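Tidying task: collecting the demonstrations

Our part of the Badberg project was to gather examples of a two-armed robot picking litter off a carpet and putting it in a wastebasket. Nour Nasrallah and I did the driving, and Walid Aoun checked the recordings. We were asked for 500 episodes by April and kept 131.

1. Setting out the floor

Every episode needs rubbish in new places. We used paper cups, snack wrappers, tissues and bits of card, with the bin between the arms and the sofa behind.

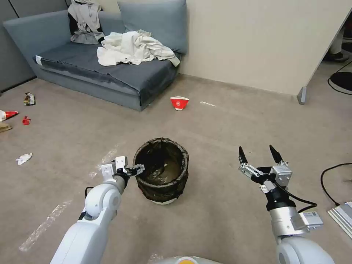

2. Recording

One of us moved both arms by hand controller, one item per episode, up to 2 minutes each. Both grippers had to start open. Early on we closed them between runs and lost a morning's work — the start poses didn't match.

Cups on their side were the hardest item. The fingers pushed them along the carpet, so Nour began coming in from above with the fingers either side of the rim.

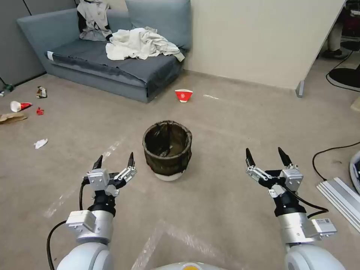

Asif Mirani wrote in the margin of our draft that slow or clumsy grasps should stay in the set as long as the item ends up in the bin, as the policy needs to see recoveries too. We had been deleting them. Walid has stopped doing so, and the next batch will include them.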